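Section 3. Stocking and Storing Disposable Cups

3.1 Purpose

This section describes how paper cups are to be received, binned and placed in storage at the Plasthorpe site. It applies to all beverage points supplied through the Pavby storeroom. Staff who handle lids, stirrers or napkins should refer to Section 4.

The instructions assume use of the standard Grimach open storage bin, which has a handle opening at each end. Other containers may be used only if they have been entered on the storeroom register.

3.2 Before You Begin

Wash and dry your hands, or put on clean gloves. Wipe the tabletop with an approved surface cleaner and allow it to dry completely.

Confirm that the following items are at hand:

One clean storage bin
The cups to be stored, in their sleeves or as nested stacks
Bin labels and a marker
The current stock sheet (Form 40)

CAUTION: Do not place cups in a bin that is damp, cracked or marked for cleaning supplies. Set the bin aside and report it to the storeroom desk.

3.3 Filling the Bin

1. Inspect the bin. Run a hand along the inside walls and the floor. Remove any dust, tape or scraps of cardboard.

2. Open the carton along the taped seam. Do not use a long blade, as the outermost sleeve may be cut.

3. Lift out one stack at a time, holding it near the middle. Keep the cups nested. A stack that has begun to separate should be pressed together gently from both ends.

4. Lay the stack lengthwise on the floor of the bin, close to one side wall. Leave the remaining width free for further stacks. All stacks in a bin should point the same way, with the wide ends together.

5. Hold the bin by its two ends when moving it or checking its contents. One hand should grip the far rim at the handle opening while the other supports the near rim. Keep the bin level so that the stack remains against the wall.

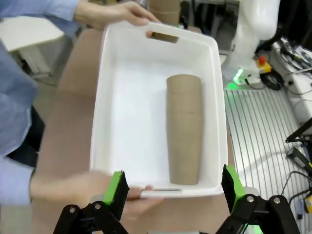
6. Add further stacks until the floor of the bin is covered. Do not build a second layer unless the cups are sleeved.

7. Complete the label. Enter the cup size, the number of cups and the date of filling. Attach the label to the long outer side of the bin, below the rim.

NOTE: Stacks intended for immediate use may be left standing upright on the counter. They should be used before a new bin is opened.

3.4 Placing the Bin in Storage

Place filled bins on the middle shelves of the Ranjbar rack. The top shelf is reserved for empty bins. Bins must not stand directly on the floor or within reach of a sink.

Cups are issued in lots of 100. When a bin holds less than one full lot, move it to the front of the shelf and record the quantity on the stock sheet.

CAUTION: Do not stack filled bins on top of one another. The weight may crush the rims of the cups below.

3.5 Discarding Cups

Discard any cup that is creased, stained or has fallen on the floor. Enter discarded cups in the last column of Form 40. Cartons should be flattened and taken to the recycling point before the end of the shift.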